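The Basket by the Door

Ask anyone in Firkby where they keep their gloves and you'll hear about a basket. It might be on the stairs, under the hall bench, or wedged between the washing machine and the wall where a cabinet was supposed to go. The town has been making and selling baskets for longer than it has had a proper road, and although most of the old workshops closed, the habit of owning far too many of them never did. I went up on a Thursday in September to find out why, and I came home with two on the back seat and a third I had to hold on my lap.

I should admit I was already a convert. My own conversion began with a plastic tub of shoes. It had a lid that didn't fit, it lived in the hallway, and everybody in my house put the shoes next to it. I swapped it for a big brown basket with no lid at all, and within a week the shoes were going in! I don't have a theory for this. I only know that people will toss a boot into a basket from six feet away, with real pleasure, when they won't bend down to open a box.

Bilyk, the shop on the main street in Firkby, is where most visitors start, and it's a wonderful place to lose a morning. The front room is all handles: shopping baskets, egg baskets, long shallow ones for cut flowers. The good stuff is in the back, where the big storage baskets are stacked inside one another up to the ceiling. There are 27 shapes in the range, and the staff will happily unstack a whole tower to get you the one at the bottom. They encourage you to turn things over, too. A basket's underside gets the worst of its life, dragged over floors and set down hard, and it's the part most shoppers never look at.

So look at it. Run your hand along the rows and feel whether they sit close together. Press a thumb into each corner, where the weave has to turn from base to wall, and see how much it gives. Corners are hard to make. On a round basket the weaver can keep going around in the same rhythm, but a rectangular one has four places where everything has to bend and tighten up, and a sloppy corner will be the first thing to sag. I like a rounded corner on a big basket, one that has been eased around gently. It's kinder to shins and door frames as well.

Then there's color. Pale baskets are lovely in a shop and they show every scuff by spring. The dark browns are far more forgiving, particularly the ones with lighter flecks running through the fibers, and they look terrific on a light floor. I had always assumed a heavy, ropey weave would make a small room feel crowded. In a plain white hallway it does the opposite of what I feared and gives your eye somewhere to land.
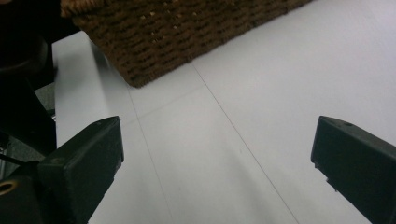
One Bilyk regular told me that the floor matters more than the basket, and that she wouldn't let a coarse weave anywhere near varnished boards without a piece of felt underneath. She'd lost the finish on a landing that way, a little half-moon scratch for every time somebody pulled the basket out to find a scarf. Smooth, hard floors had given her no trouble, she said, as long as she swept first. Grit gets caught in the base and after that you're pushing sandpaper around.

I've since cut felt for all of mine. It takes ten minutes, a few loose stitches in heavy thread, and you can pull it off again when it gets linty.

A short drive out of town is Weneck, a workshop in a former dairy, where you can sit in on a basket class if you book ahead. I lasted a full afternoon and made something that my family has agreed to call a tray. What I learned, apart from humility, was how physical it is. You hold the base between your knees, you lean, you pack each row down against the last one, and your fingertips are sore by the first coffee break. A beginner's small round basket takes roughly 20 hours spread over several weekends. A big rectangular one is something people work up to over a couple of years, and after an afternoon on my tray I will never complain about the price of one again.

The class is also full of good storage talk, because everybody there has a basket problem at home they're trying to solve. Here are the things I scribbled down and have used since.

Buy for the shelf or the corner you have. Measure at floor level, where the baseboard steals an inch, and take the number with you.

Give each basket one job. Winter hats, or dog towels, or the blankets from the sofa. As soon as it becomes the basket for everything, the hats will be at the bottom under a bicycle pump.

Line it if you're storing knits. Coarse fibers snag wool, and an old pillowcase folded over the rim does the job beautifully.

Leave the top few inches empty. An overfull basket gets lifted by its rim, and rims don't love that.

Vacuum it with the brush attachment, inside and out, then wipe it with a cloth that's barely damp and let it air on its side for a day. Keep it away from radiators, which dry out the fibers until they snap.

If you've still got energy after Weneck, finish at Lulus, the café beside the bridge. Bread comes to the table in little oval baskets, the coats go in a giant one by the stove, and there's a shelf of secondhand baskets for sale near the counter, most of them five dollars, some of them needing a handle. I found a deep square one there with a darkened rim and a base as tight as the day it was made — it's beside my desk now, full of wrapping paper rolls that had been falling out of a closet on me since last winter.

Bilyk opens at 10 a.m. and closes for lunch. Weneck's classes have 5 places each and the fall ones fill up early, so call before you make the drive. Parking in Firkby is free behind the library, and leave yourself some room in the trunk.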